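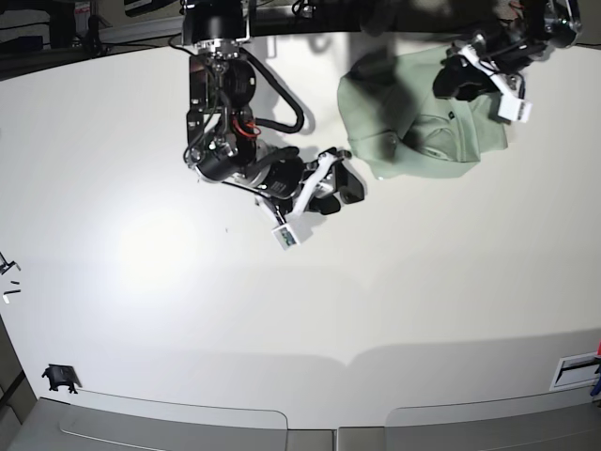 About Voltadero Garment Care

Voltadero Garment Care receives, sorts, folds and packs everyday clothing for uniform suppliers, hotels and clothing resale shops. The company was founded by Gerardo Macapagal in a single rented room on Marquez Street and now employs 33 people at 2 sites, the original Marquez Street workroom and a larger facility in Zustville.

Our work begins when a delivery is checked in. Each garment is laid out on a plain white table, where the seams, collar, cuffs and labels are inspected. Shirts are buttoned, turned face down and folded to the measurements agreed upon with the client. Items with stains, pulled threads or missing buttons are set aside and listed on the return sheet that accompanies every order. Knitwear is folded flat and is never hung.

The Zustville facility handles up to 2,000 garments per day. Orders of fewer than 200 pieces are completed at Marquez Street, which also accepts deliveries from individual customers between 8:00 a.m. and 4:00 p.m.

Jhun Lagman, Director of Operations, is responsible for folding standards at both sites and for the training of new employees. The written standards are reviewed each March and are provided to clients upon request.

Voltadero also packs the Skatel line of school shirts and polo shirts, including size labeling and boxing by classroom.

Inquiries regarding new accounts may be directed to the Zustville office.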